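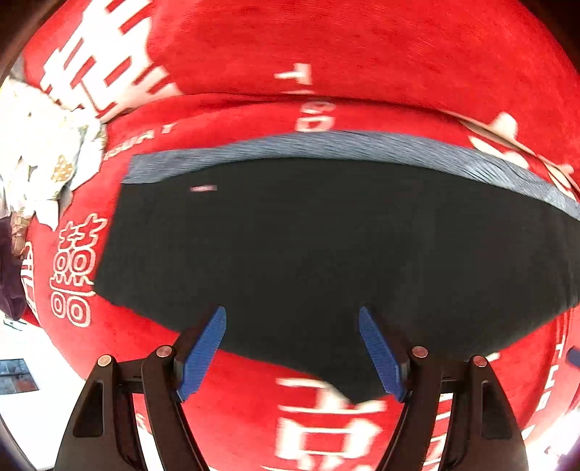 工作笔记 / 社区传承登记

2022年9月1日

上午把Darska地区的口述录音又听了一遍。磁带一共23盘，编号是Dagný Hallgrímsson去年一月写的，用铅笔写在盒子的侧面，有几个数字已经淡了。我先照她的编号录入表格，没有自己改。第7盘和第8盘的内容好像颠倒了：第7盘里老人说“上次讲过的那个结”，可是那个结在第8盘里才讲。我在备注栏写了“待核”，等她回信再决定。

登记表的问题还是“传承人”这一栏。表上只能填一个人的名字，但是Otach村的编绳唱法是三户人家一起唱的，没有一个人会全部。年纪大的女人会开头和数绳的部分，两个侄子会中间，最后收绳的那一段由另外一家来唱。如果只写一个名字，另外两家会不高兴，而且也不符合事实。我今天的做法是在这一栏写“三户共同”，再附一页说明。Kragh档案室的同事说系统可能不接受，因为系统要求姓和名分开填。我请他试一条，结果下午他回电话，说可以保存，可是打印出来名字变成了“三户·共同”。先这样吧，打印的格式以后再改。

关于翻译。村里的词“sodel”，我以前翻成“领唱”，现在觉得不太准确。Sodel也是我们这个项目的名字，所以大家都随便用，没有人问是什么意思。录音里有一个地方，老人用这个词指第一个拉紧绳子的人，那个人不一定开口唱。我把录音里所有出现这个词的地方都抄下来，比较了上下文，有时候是人，有时候是动作。我打算在词汇表里分成两条：

sodel（一）：编绳开始时负责拉紧第一股绳的人。
sodel（二）：拉紧第一股绳的动作，以及这时候唱的短句。

请懂方言的同事帮我看一下，特别是第二条。我的耳朵对短元音分得不好，也许这是两个不同的词，只是我听成了一样。

中午之后做了数字化的检查。昨天转的文件里有两个左声道没有声音，原因是转接线没有插到底。重新转了一次，正常了。以后请每盘先录一分钟，听一听两个声道，再开始转整盘。文件名的写法也请统一，现在有三种：有的写村名，有的写盘号，有的两个都写。我建议盘号在前，村名在后，中间用短横，不要用空格。

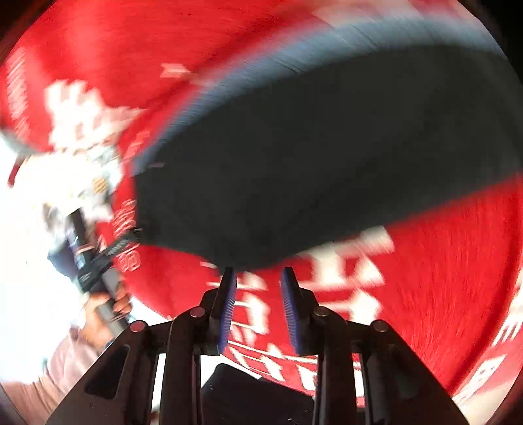

存储空间还剩547 GB，按现在的速度到年底是够的。原始文件不压缩，放在第一个硬盘，借给学校使用的版本放在第二个硬盘。两个硬盘不要放在同一个柜子里，这一点上次开会已经说过，我今天看见它们又在一起了，所以把第二个拿到了走廊对面的房间，钥匙还在原来的抽屉。

同意书的情况：Otach三户里面，两户已经签了完整的同意书，第三户只同意在村里和在档案室播放，不同意放到网上。我把这一户唱的段落单独标出来了。这样的结果是网上的版本会没有收绳那一段，听起来好像忽然停了。有同事问能不能用别人唱的版本来补，我的意见是不要补。听的人会以为这就是原来的样子，对那一户也不礼貌。可以在那个地方放一行字，写明这一段依照传承家庭的意愿不公开。

这一行字的用词我还没有想好。“意愿”听起来比“要求”好，可是Dagný觉得太软。等两边都同意再放上去。

还有一件小事，小册子。印刷厂问印100本还是200本，价钱差得不多。去年的那一版最后剩下很多，堆在楼梯下面，封面受潮了。我倾向于先印100本，村里每户送一本，其余的给学校和档案室。校样第4页有一个错：图下面的说明把“左手”写成了“右手”。编绳的人很在意这个，左手拉和右手拉出来的绳子方向相反，他们一看就知道是外人写的。已经用红笔改了，还没有寄回去。

明天要做的：
给Dagný写信，问第7盘和第8盘的顺序，同时问铅笔编号有没有底稿。
校样寄回印刷厂，先打电话确认第4页。
词汇表从s开始往下抄，抄到哪里算哪里。
问Kragh那边，打印格式里中间那个点能不能去掉。

补充，傍晚写的：刚才又听了第12盘的最后几分钟，歌已经结束，录音机没有关，有人在旁边谈绳子的价钱，还有一个孩子学着唱了两句，唱错了，老人纠正他。以前的目录里这一段写的是“杂音”，建议以后剪掉。我觉得应该留下来，这是全部录音里唯一一次听得到是怎么教的。目录已经改成“闲谈及教唱”，起止时间还没有填。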